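Rewatching The Long Orbit, and a few words for Flotard

I have been meaning to write about The Long Orbit for years, and I think what finally pushed me into it was finding my old disc in a box marked KITCHEN when I was looking for the good colander. The case had a crack right across it, and there was a cinema ticket tucked inside from the Pallside, seat 38, which I had completely forgotten I'd kept. So of course the colander was abandoned and I sat down and watched the whole thing with a cup of tea going cold next to me.

If you've never seen it (and most people haven't, it was barely out before it was gone again), it's the story of a cargo ship called the Ocampo, which is taking 316 sleeping passengers to a moon they've been promised will be green by the time they arrive. Valeriano Sotomayor plays the engineer who wakes up too early. Leonora Enriquez is the voice of the ship, and then later on she is rather more than the voice of the ship, and I won't say any more about that because I had it spoiled for me by a man in a queue and I have never forgiven him.

What I'd forgotten is how slow it is! I mean that kindly. There is a good long stretch near the start where Sotomayor just walks about and mends things, and eats his dinner, and talks to Flotard, the little maintenance machine that trundles after him down the corridors. Flotard doesn't speak, and hasn't got a face to speak of, only a sort of tilting lamp. My sister and I used to do the lamp tilt at each other across the table when somebody said something daft, and she still does it now, at 40, in front of her own children.

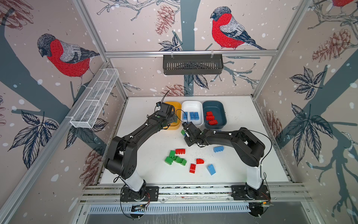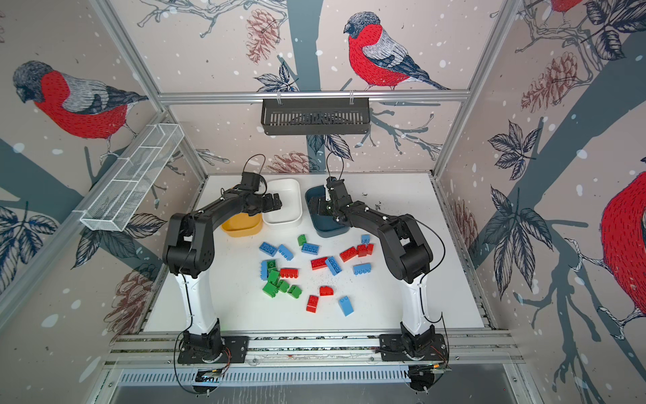 The scene everybody remembers is the one in the garden deck, when the engineer finds that the trees are painted on. I remembered it as a great shouting scene, with him tearing at the walls, and I'd have sworn to that in court. He doesn't raise his voice at all. He puts his hand flat on the wall and then he goes and waters the one real plant, and Flotard tips its lamp down, and that's the lot. I had to stop the disc for a bit and go and feed the cat.

Not all of it has lasted so well. The business with the second ship is a muddle, and I still couldn't tell you who sent the message or why it took them nearly 20 years to answer it. Rhea Dizon is wasted as the doctor, who gets one decent speech and then goes back in her pod. The music is a bit much too — Teodoro Marquez never met a choir he didn't like — although I did find myself humming the docking theme at the bus stop the next morning.

My friend Salma Bouazza, who came with me to see it the first time round in Mitelham, says the ending is a cheat. We argued about it all the way home then, and we argued about it again on the phone last week, with neither of us having budged an inch. She thinks he's still asleep. I think he's on the moon and it's just a rather disappointing moon. She's coming to stay in December, so I've told her we're watching it again, and she can bring the biscuits.

I still haven't found the colander.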